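How to Test a Robot Arm on a CPU Swap

People who run repair benches keep asking whether a machine can take over the dull jobs yet. Sorting screws, yes. Wiping down cases, more or less. Changing a processor is harder, and it makes a good test because the job is short and the mistakes are easy to find afterward.

This page covers how we set up and score that test at the Clatance bench. We run it with a two-finger gripper and a camera at the wrist. You can use the same steps with other arms if the fingers are slim enough to get between the memory slots.

Before you start

Use retired computers. Sockets with fine contacts will get damaged during testing, and you should plan for that. We call our pile of scrap machines the Moschos shelf, and nothing leaves it for a customer.

Unplug the computer, press the power button once to drain what is left, and take off the side panel. Lay the case flat so that the motherboard faces up. Remove the cooler by hand. We don't ask the arm to do this part. Cooler screws need to be loosened a little at a time in a cross pattern, and old paste can hold the cooler to the chip.

Tie back any cable that hangs over the socket. A cable that moves between runs will change your results.

Setting up the arm

1. Ground the chassis and the arm to the same point.

2. Set the closing force low. Start with a scrap processor on a foam pad and raise the force until the fingers can lift it without slipping. Stop there.

3. Teach a safe height above the case. The arm should return to this height between all moves.

4. Set a slow speed for the last 2 inches of travel. Above that you can go faster.

5. Keep a stop button within reach of your free hand. Don't rely on the software stop.

The task

Split the job into four stages and score each one on its own: approach, grip, lift, and place. A single pass or fail for the whole job hides too much. In our early runs the arm looked hopeless on paper, when most of the failures came from the last stage.

The chip has to be held by its edges and kept clear of the contacts. It should be level before it goes down. If it is tilted when it touches the socket, lift it, return to the safe height and try again. Never let the arm slide a chip sideways to find its seat.

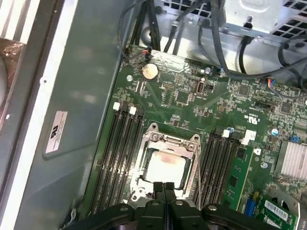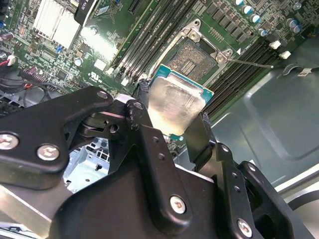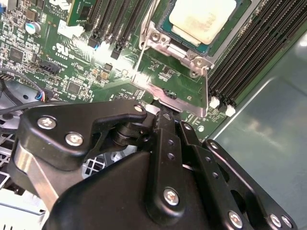

A reader, Jiltenis, wrote in to object that a person with a suction pen does this in under a minute, so the comparison should be against the pen and not against bare fingers. The same note asked why anyone would use a two-finger gripper for a flat part.

Both points are fair. A suction tool would likely do better at placing. We stay with two fingers because we want one tool that can also pull memory, move levers and unplug fans. If you have a tool changer, test both and keep the scores separate.

Scoring

Give each stage a 0 or a 1. Write down the time for the full run and anything a person had to fix. Count a human touch as a failure of that stage, even if it was only a nudge.

We allow 60 seconds for placing. After that the run is stopped and the stage gets a 0.

Check the socket with a magnifier after every run. Check the chip as well, including the corners. A chip that went in can still have bent something, and you won't see it from the arm's camera.

So far we have logged 1,075 runs. We changed the lighting 13 times along the way, mostly because bare metal throws glare back at the lens. A diffuser over the lamp helped more than any change to the software. If you change the lights, start a new log sheet.

Can it do the job yet?

Under supervision, on a case that has been opened and cleared by a person, it can do parts of it. We would not leave it alone with a machine anyone cared about. Levers are still a weak spot, and so is old thermal paste, which gets on the fingers and changes the grip. Wipe the fingers with alcohol between runs and let them dry.

For now our advice to small shops is to keep doing processor swaps by hand. Memory modules are a better first chore to try.

The blank score sheet is in the Vundia folder on our downloads page. Print it single-sided, as the back is used for notes.

Related guides
Teaching a safe height for bench arms
Memory modules: pulling and seating with two fingers
Lamps and diffusers for wrist cameras
Can a robot fold shop towels?

Contact | Copyright Clatance | Back to top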